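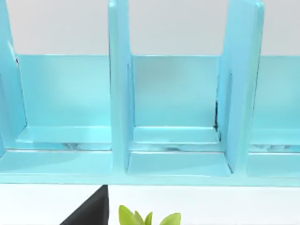
Everybody already knows that advertisers stretch the truth, wrote a student on last term's feedback sheet, so why spend a whole unit on it? I have kept the unit. The people who tell me they are never taken in by a claim are usually the ones who then repeat a survey result they read on the side of a box.

Unit 4: Claims about clutter, storage and the tidy home

Reading before class: the Trorkora press pack (all of it, including the small print on the last page) and the Grala survey summary. Bring a printed copy on Wednesday. Marking up a phone screen doesn't work well.

1. What is being claimed

Companies that sell shelves, boxes and dividers have moved away from saying their product holds things. They now say it lowers stress, saves time and makes you better at your job. These are claims about people, and they need evidence about people. Most of the time what we get is a survey, paid for by the seller, in which customers report how they feel.

For each claim in the press pack, write down who is supposed to change, what is supposed to change about them, and compared with what. You will find the last of these missing more often than not. "Feel calmer" is not a finding until we know calmer than whom, or calmer than when.

2. The Grala survey

Grala asked 2,000 adults whether a tidy home made them feel more in control. The summary says 90 percent agreed. I have no quarrel with the arithmetic. My problem is with the item itself, which offers people a pleasant statement and asks them to sign it. Try writing the opposite: "A home that looks lived in makes me feel more relaxed." I would expect a large majority for that one as well, and the same people could agree to both without feeling foolish.

Two more things to look at. First, the adults were reached through a mailing list for a home goods newsletter. People who sign up for that kind of newsletter care about home goods. Second, the summary moves from "feel more in control" in the table to "are more in control" in the headline. Watch for that slide. It is small, it takes up one verb, and it does most of the work.

3. The Trodaveo trial

Students like this one because it has a comparison group, and I'd like you to like it a little less. Trodaveo gave storage units to 200 households and asked them a month later how stressed they were. A second set of households got nothing and answered the same questions. The first set reported less stress.

Think about what else differed. One group received a free gift and a friendly visit. They knew what the company hoped to hear. They had also agreed to spend an afternoon sorting their belongings, and an afternoon of sorting, with or without a new shelf at the end of it, may be enough to make a person feel they have done something useful. A fair test would need a group that did the sorting and put everything back where it came from.

The report doesn't say how many households dropped out. It may be that none did. I have never run a study in which none did.
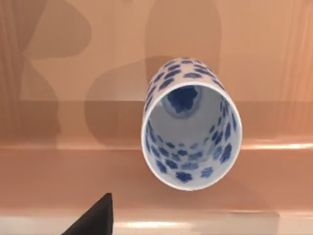 Figure 2. White cup with blue cloud-shaped spots.

4. Time saved

The press pack says the average person loses a large chunk of each week looking for misplaced items. No source is given. I spent an evening following this figure backward through articles that quote one another - a brochure, a magazine column, a blog post, another brochure - and it stopped at a talk given in Du for which there is no written record. It may have been a guess. It may have been a joke that lost its tone of voice on the way.

A number with no home should be treated as a rumor. Please do not cite it in your papers, even to argue against it, unless you say plainly that you could not find where it came from.

There is also the matter of what would count as "looking for" something. If I wander into the kitchen for my keys and stop to make coffee, which minutes go on the bill? Diary studies have to settle that in advance. Asking people to think back over a week and name a figure settles nothing, and people who have just lost their glasses will give you a bigger one.

5. Is there anything left?

Some of it may be true. It seems likely that people who can find their tax papers in March have a better March. I am less sure that this has much to do with what they bought, and I can't see anything in the readings that would show it. Tidy people may simply buy more storage.

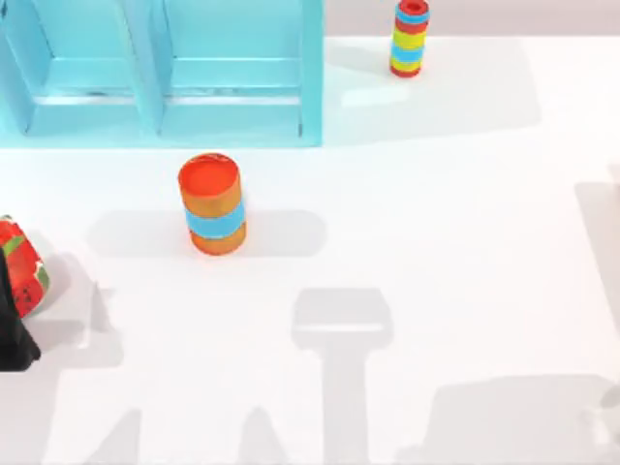

Would a larger survey settle the matter?

A larger survey would narrow the margin of error and leave the wording, the mailing list and the missing comparison exactly as they were.

6. For Wednesday

Pick one claim from the press pack and rewrite it so that it says only what the evidence supports. Keep it under three lines. If what remains is "some customers said they liked it," hand that in.

Then sketch a study that could prove the claim wrong. Say who would take part, what they would be asked to do, and what result would make you drop the idea. Designs with no such result get no credit - I have been strict on this before and will be again.

Papers that use the word "proven" will come back unmarked. The Trodaveo report is on reserve at the desk, and the copy with pencil notes is mine, so please leave it there.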